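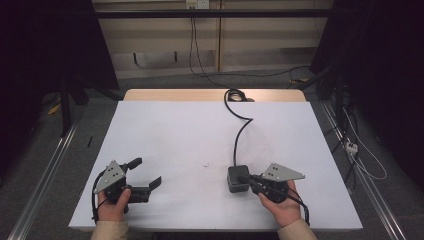 Viola Negri wrote in to say she'd run her Skavo worm farm for a whole winter with the drain tap shut, and wondered why the bottom tray smelled like a swamp. Fair question, and it's the one we get most, so the tap now has its own step in this section. Thanks, Viola!

Section 2: Setting up your worm farm

You're about to start one of the best jobs in the garden. Set aside an afternoon for it. The bedding needs a good soak and it's no fun being rushed, especially if you've got kids helping (and do let them help, they're usually the first to pick up a worm).

What you'll need

The Skavo base, two working trays and the lid
The drain tap and its rubber washer, both in the small paper bag
The coir block
A bucket that holds at least 10 litres
A few sheets of newspaper, plain black and white
A hessian sack or an old cotton tea towel
Compost worms, bought separately

Note: Get compost worms, such as tigers or reds. Garden earthworms like to burrow in cool, deep soil and they won't settle in a tray. Most nurseries sell compost worms by the box, and a neighbour with a busy farm will often give you a handful or two to get going.

Choosing a spot

1. Look for shade that lasts all day. The south side of a shed or fence is lovely, and so is the space under a big old tree.
2. Check that the ground is level. If one leg sinks, the liquid pools in a corner and never reaches the tap.
3. Leave enough room in front for a jug or watering can.
4. Put the farm as close to the kitchen door as you can manage. A farm at the far end of the yard gets fed a lot less often!

Caution: Once the air reaches 35 degrees, worms can be in real trouble. On hot days, move the farm into a garage or laundry, or drape a wet towel over the lid and keep it damp. Don't leave the farm on a sunny concrete slab, even in the cooler months.

Putting the base together

5. Push the four legs into the sockets under the base until each one clicks.
6. Slide the washer onto the thread of the tap. Screw the tap in from the outside and tighten the nut by hand. Pliers will crack the plastic.
7. Pour a cup of water into the base and look for drips around the thread. If it weeps, undo the nut, turn the washer over and try again.
8. Tip the water out, put a jug underneath and open the tap. Leave it open.

Note: Older Rirbridge bases came with a push-fit plug in place of the tap. The plug works well, but it has to come out every few days to let the liquid drain. The Pulline tap kit fits the same hole if you'd like to swap.

Making the bed

9. Put the coir block in your bucket and cover it with warm water. Give it half an hour or so. It swells up to a surprising size, which never stops being fun to watch.
10. Break it up with your fingers. Squeeze a handful: you want a drop or two of water and no more. If it streams, squeeze out the excess.
11. Line the first tray with two sheets of damp newspaper so the worms don't drop straight through.
12. Spread the coir over the paper and fluff it up. If you have some old compost or well-rotted leaves, mix in a couple of handfuls.
13. Sit the tray on the base.

Adding the worms

14. Tip the worms gently onto the bed, along with whatever they travelled in. They'll head down out of the light by themselves.
15. Lay the damp sack over the top and close the lid.
16. Wait 2 days before the first feed. They need a bit of time to settle, and there's plenty in the bedding to nibble.

Note: Some wandering on the first night is normal. Leave a porch light on near the farm and most of them will stay put.

First feeds

17. Start with a small handful of soft scraps, chopped up fine. Pumpkin, melon rind, lettuce and used tea leaves all go down a treat.
18. Tuck the food under the sack in one corner, and use a different corner next time.
19. Feed again when most of the last lot has gone. For a new farm that may take 7 days, sometimes longer.

Go easy on onion, citrus and chilli. Leave out meat, dairy and oily food altogether.

Caution: A sour smell means too much food. Take out what's left, stir in some torn newspaper and hold off feeding until it smells like a forest floor again.

Keep the second tray somewhere dry for now. Section 3 covers when to add it, and how to dilute the liquid from your jug before it goes on the veggies.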